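April 2022
Notebook, Givville workroom. Tableware storage, caddy trial

Took the Mak caddy as the holder for the shared lunch table. It replaces the open tray, which collected crumbs and had to be emptied completely before it could be wiped down. The caddy is light plastic, rounded at the corners, with rows of oval holes low on the front. Label left on for now so the part number stays with the item.

Layout: one pair of chopsticks on the left, the bundle on the right, spoons between and beside them with the heads up. Heads up makes them easy to sort, but people then pick them up by the bowl. Try handles up in May and compare.

Weight loaded: 87 g over the empty caddy with the first set, measured before the bundle went in. The bundle leans hard to the right. No tipping when the table was bumped by hand. The flared base helps. Would not trust it on the cart without a lip.

Drainage: poured 58 ml into the right compartment over a dish. Most of it ran out at once and a small amount stayed in the corners. Stood it on a folded cloth and checked again after 7 minutes, still a film of water on the floor of the compartment. Wooden chopsticks should not go back in wet. Dry them flat first, tips clear of the cloth.

Cleaning: brush reaches the bottom of both outer compartments. The oval holes need a narrow bottle brush, the Ferklow one is slightly too thick at the neck. Label adhesive is unknown. Test warm water and dish soap on one corner before using anything stronger.

Jovmont quotes refill chopsticks in cartons of 1,000. Too many for the shelf space. Ask whether they split a carton.

Open items: narrower brush, spoon orientation, a permanent spot for the caddy. It is on the red speckled table in front of the cream cart until that is settled. 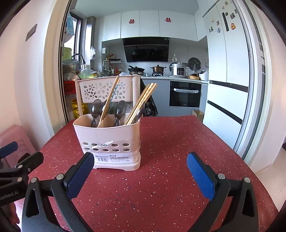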